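Household Food Management, Unit 5
Handout: Keeping fruit on the counter

Reading before class: the chapter on produce storage, plus your own notes from the shopping unit. Bring the storage log. Logs are due 8th February, on paper, with your name on every sheet.

1. What we mean by ripening
Some fruit goes on ripening after it is picked. Avocados, apples, bananas, pears, peaches and tomatoes are in this group. Grapes, cherries, strawberries and citrus are not. A sour grape stays sour however long you leave it out.

Fruit in the first group gives off ethylene, a gas that speeds up ripening in whatever is next to it. Apples give off a good deal of it. An avocado stored beside an apple will usually soften sooner than one stored alone. A closed paper bag makes the effect stronger. An open bowl lets most of the gas drift off, so expect a smaller difference.

2. Avocados
Hass avocados darken as they ripen, but color is only a first check. Hold the fruit in your palm and press gently near the stem end. Slight give means ready to eat. Hard means wait. If it dents and stays dented, cut it open the same day and trim what is brown.

Do not refrigerate a hard avocado. Once it is ripe, the refrigerator will hold it for a few days.

3. Apples
Apples keep for weeks in the crisper drawer and go mealy much faster at room temperature. Put out what the household will eat soon and leave the rest cold. Check for bruises when you move them. A bruised apple goes to the front and gets used first.

4. Grapes
Refrigerate unwashed, in the vented bag they came in. Wash just before serving. Grapes on the counter are for that day.

5. The bowl
Wide and shallow is better than deep. Fruit at the bottom of a deep bowl gets pressed and forgotten. Wash the bowl when it is empty, before the next shopping goes in. Keep it out of direct sun and away from the stove.

For the log, write down what is in the bowl, what you took out and why. The log counts for 40 points out of 70, and the quiz makes up the remainder.

Avocados and an apple, pink bowl or dish:

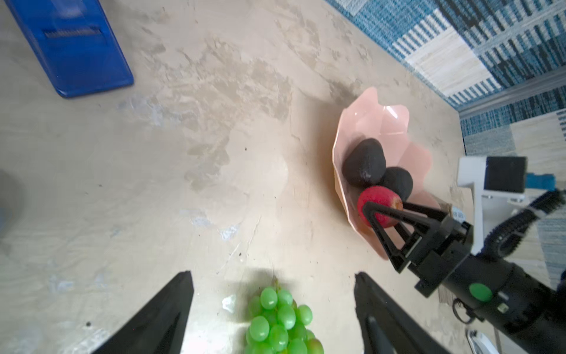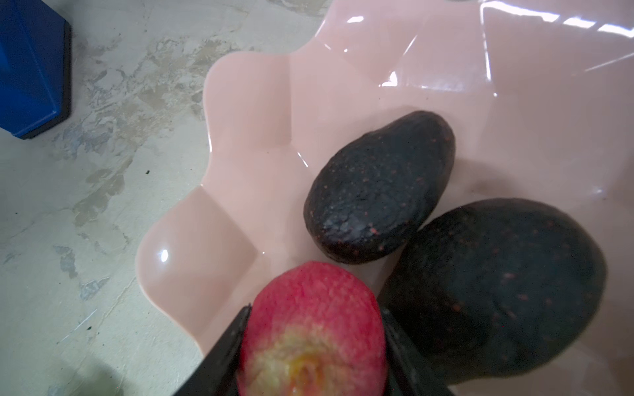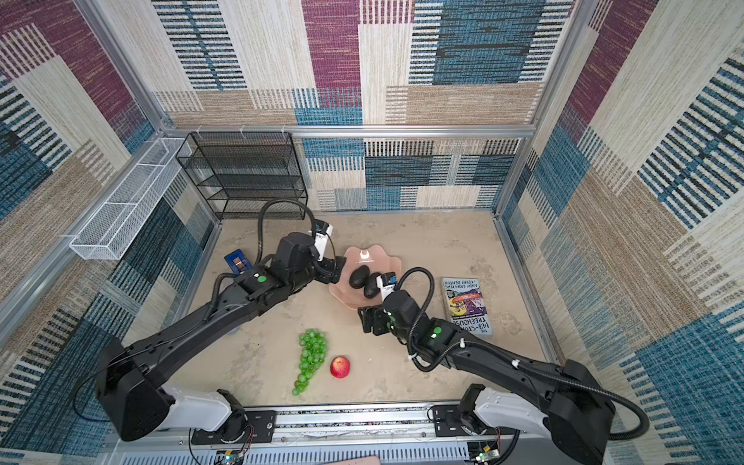

Lizelle Visser asked whether the apple should come out once the avocados are soft, and said that at home she moves the avocados to the refrigerator and leaves the apple where it is. Either will do. Write down which one you chose.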